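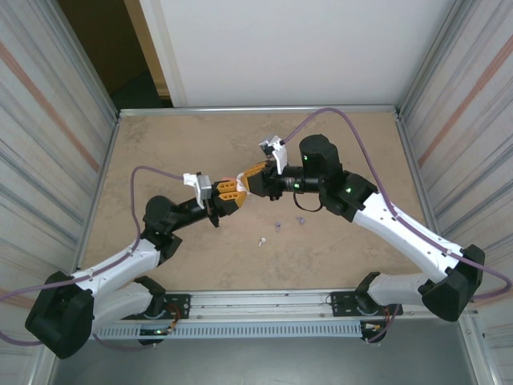
Welche Farbe sollte eine Tischplatte haben, auf der man viel mit kleinen Teilen arbeitet?

Ein mittlerer Beigeton mit leichter Melierung ist für mich die beste Wahl, weil helle wie dunkle Kleinteile darauf gut zu sehen sind und Krümel trotzdem nicht sofort ins Auge springen.

So, die kurze Fassung hätten wir, und jetzt kommt die lange, denn über Tischplatten kann ich inzwischen wirklich abendfüllend reden (fragt mal Bình Thân, der musste sich das alles schon beim Essen anhören!). Wer hier schon länger mitliest, weiß ja, dass ich im Februar noch an einer reinweißen Platte gesessen habe. Weiß! Ich fand das damals wunderbar, so sauber und klar, ein bisschen wie im Labor. Und dann fällt einem ein kleines milchiges Teil aus der Hand, rollt zwei Handbreit weiter und ist weg. Es liegt vor einem und man sieht es nicht. Ich habe einmal eine halbe Stunde lang mit der flachen Hand über den Tisch gestrichen, bis ich es endlich gespürt habe.

Davor hatte ich es mit Dunkelgrau probiert. Das sieht toll aus, ungefähr so lange, bis man zum ersten Mal etwas Staubiges darauf abstellt. Jeder Fingerabdruck, jede Fluse, jeder Kreis von der Teetasse. Außerdem macht mich eine dunkle Platte abends müde, das mag Einbildung sein, aber ich bin an dem Tisch einfach nie länger geblieben.

Und jetzt also Beige, meliert. Ich gebe zu, das Wort Beige hat mich erst abgeschreckt, ich musste an Behördenflure denken und an die Auslegware bei meiner Großtante. Aber eine gemischte Fläche ist etwas ganz anderes als ein glatter Farbton! Das Auge findet immer ein bisschen Struktur, und trotzdem bleibt die Fläche ruhig genug, dass ein blassrosa oder fast weißes Teil darauf klar zu erkennen ist. Genau diese hellen, leicht rosigen Sachen waren auf meiner alten Platte ein Albtraum.

Am meisten Spaß hatte ich mit den Seitenwänden. Ein Arbeitsplatz mit Wand links und Wand rechts fühlt sich völlig anders an als ein frei stehender Tisch. Es rollt nichts mehr seitlich herunter, es zieht weniger, und man weiß beim Aufräumen, wo Schluss ist. Ich hatte zuerst Sorge, dass es eng wirkt, und habe deshalb helle Paneele genommen, hellgrau und weiß gestreift, mit ganz zarten orangefarbenen Diagonalen darin. Diese Diagonalen! Im Muster vom Händler — die Serie heißt Fesine — habe ich sie erst gar nicht bemerkt und hielt das Ganze für schlichtes Grauweiß. An der Wand wärmen sie die Sache dann doch, ganz leise, und sie passen so schön zum Beige, dass ich am liebsten noch ein drittes Stück bestellt hätte.

Habe ich aber nicht. Hinten sollte es schlicht weiß bleiben, hoch und glatt und ohne Muster. Treasa Mac an tSaoi hatte mir dazu geraten, als ich ihr meine Skizze geschickt habe, und ich war erst beleidigt, weil ich mir die gestreifte Rückwand schon so schön ausgemalt hatte. Sie hatte völlig recht. Wenn man den Kopf hebt, möchte man kurz auf nichts schauen. Eine weiße Rückwand wirft außerdem Licht zurück auf den Tisch, und ich habe meine zweite Lampe seitdem kaum noch angehabt.

Zwischen Platte und Rückwand läuft bei mir eine schmale Schiene aus Aluminium, silbern, quer über die ganze hintere Kante. Solche Profile sitzen auch in den Ecken, wo die Seitenwände auf den Tisch treffen. Das kann ich nur wärmstens empfehlen! Vorher hatte ich eine offene Fuge, und was in so einer Fuge verschwindet, glaubt man erst, wenn man den Tisch einmal abrückt. Bei mir waren es eine Pinzette, zwei Radiergummis und eine erstaunliche Menge Brotkrümel, obwohl ich am Arbeitstisch angeblich nie esse.

Ein paar Maße, weil danach in den Kommentaren immer gefragt wird. Für mich muss die Arbeitshöhe im Stehen bei 105 Zentimetern liegen, das ist ziemlich hoch, ich bin aber auch lang und mein Rücken verzeiht mir nichts mehr. Die Tiefe, die ich bequem nutze, sind rund 60 Zentimeter. Alles dahinter wird ohnehin Abstellfläche. Wenn ihr neu plant, stellt euch hin, lasst die Arme locker hängen, winkelt sie an und messt dann erst. Ich hatte beim ersten Versuch einfach die Höhe der Küche übernommen und mich gewundert, warum mir nach jeder Bastelstunde der Nacken wehtat.

Zum Putzen: lauwarmes Wasser, ein Tropfen Spülmittel, weiches Tuch. Mehr braucht es auf der melierten Fläche nicht. Ich hatte mir noch den Reiniger von Durnura aufschwatzen lassen, der riecht nach Orangen und hinterlässt Schlieren, die man nur im Gegenlicht sieht, dann aber richtig. Die Flasche steht jetzt im Bad. Bei den Paneelen wische ich immer schräg, den Diagonalen nach, was vermutlich überhaupt keinen Unterschied macht, mir aber große Freude bereitet.

Ach ja, und die Tür. Direkt links hinter der Rückwand geht es in den Nebenraum mit der bräunlichen Wand, und dort ist es meistens duster. Ich überlege seit Wochen, ob ich sie heller streiche. Einerseits wäre es freundlicher, andererseits mag ich diesen Kontrast — vorn alles hell, dahinter so ein dunkles Loch, in das ich erst abends wieder hineinmuss, wenn ich fertig bin. Bình ist für Streichen, hat sich aber noch nicht für den Pinsel gemeldet.

Wer selbst gerade Muster bestellt: Lasst euch möglichst große Stücke schicken und legt sie mindestens 10 Tage hin, morgens, abends, mit Lampe und ohne. Ich hatte am Ende 4 Beigetöne nebeneinander liegen, und der, den ich im Katalog von Lalus am schönsten fand, sah abends aus wie Leberwurst. Legt auch gleich die Sachen darauf, mit denen ihr arbeitet, vor allem die kleinen, blassen. Dann tretet einen Schritt zurück und schaut, ob ihr sie noch findet.

Nächstes Mal geht es um die Beleuchtung, da habe ich eine Leiste von Siliņa im Auge und schwanke noch zwischen warm und neutral. Wenn ihr damit Erfahrungen habt, immer her damit, ich lese alles!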